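Call for participants: people who drive to work on country roads

Irka sleep and commuting study, Flendwood area

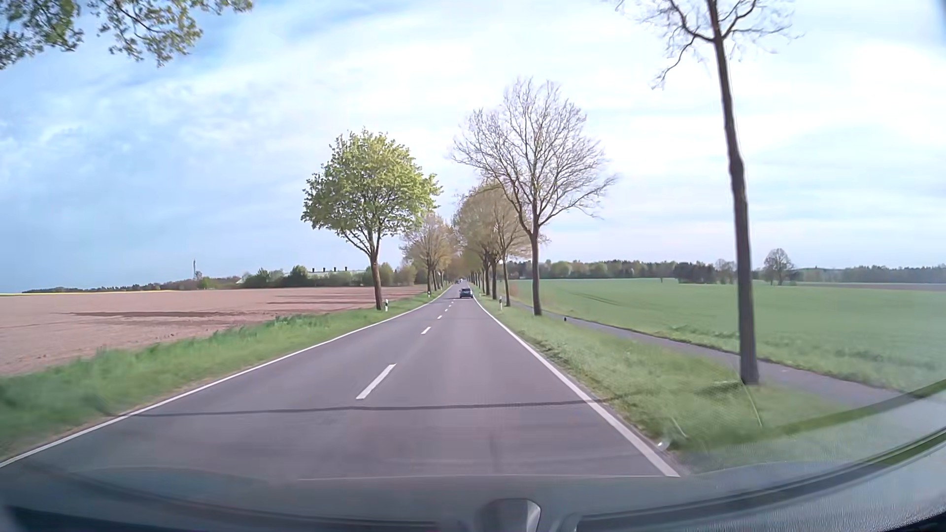

A two-lane road through open farmland, with one car far ahead.

We are looking for adults who live in the countryside near Flendwood or Gravlow and drive a long way to their job. Our study wants to understand how the daily drive is connected with sleep, meals and free time. Many studies of commuting were done in big cities, with trains and traffic jams. Much less is written about people who drive alone for a long time on quiet roads, often before the sun comes up.

The study is run by Irka, a small research office in Flendwood. The lead researcher is Malathi Nambiar. Interviews are made by Kyung-tae Yook and Yamuna Panicker, and you will probably talk with one of them by phone before you join.

What we want to learn

In the spring we sent a short paper survey to homes in the two districts and received 2,149 answers. Many people wrote long comments in the margins, even on the back of the page. They wrote about waking before the alarm, about eating dinner too late, about radio programs they would miss if they moved closer to work. Several persons said that the drive home is the only quiet hour they have. A survey with boxes to tick is not good for such things, so now we want to follow a smaller group more closely during a longer time.

Who can take part

You can apply if all of these are true for you:

You are 20 years old or older.
You drive yourself to work at least three days in a normal week.
One way takes you 40 minutes or more.
Your home is outside the town limits of Flendwood and Gravlow.
You can read and write English well enough to keep a simple diary. It does not need to be perfect English, and spelling is of no importance to us.

Shift workers are very welcome, also people with two jobs. We still have too few answers from people who work at night in the Santoro warehouse and in the hospitals. If you share a car with a colleague, you can apply when you are the driver at least half of the time. Two people from the same household may both take part, but each must fill in a separate form.

We are sorry that we cannot accept professional drivers this time (truck, bus, taxi), and also not people who are planning to move house before the end of April.

What you will do

First there is a phone call, where we check the points from the list and you can ask your questions. Then comes a visit to our office, or we come to your home if you prefer it. At this meeting you sign the consent form and get a paper diary and a wrist band which records when you sleep and when you are awake.

For six weeks you write in the diary two times a day. The morning page asks when you went to bed, how you slept and when you left home. The evening page asks when you came back, what you ate and how you feel. Most people need five minutes for each page. Please never write in the diary while you are driving — the pages can wait until you have parked, or until you are at the kitchen table.

In week three and in week six there is an interview of one hour. With your permission we record the sound. You do not have to answer a question that you find too private.

Payment

Each person who completes the six weeks receives 400 dollars. If you stop earlier, you are paid for the weeks you have finished, and you do not need to give a reason. The money comes by check or bank transfer after the last interview. We do not pay for gas on your normal trips to work, but we do pay for the trip to our office.

Your data

Your name is kept in a separate list, and the diary carries only a number. The wrist band does not know where you are and we do not follow your car. Nothing is given to your employer or to an insurance company. Tharun Rodrigues is responsible for data protection in the study and will gladly explain how long each kind of record is stored.

How to apply

Please send your application by 11/5/23. Forms can be picked up at the Flendwood public library and at the town hall in Gravlow, or you can ask for one by phone from our office in the mornings. Write on the form which hours are good for a call. If you sleep in the daytime, tell us, so that we do not wake you.

You will hear from us in both cases — also if we cannot offer you a place. People who fit the study but come after the group is full go on a waiting list, and the waiting list is used in the order the forms arrived.

Questions about the form or about payment: ask for Sivaprasad Palaniappan at the Irka office.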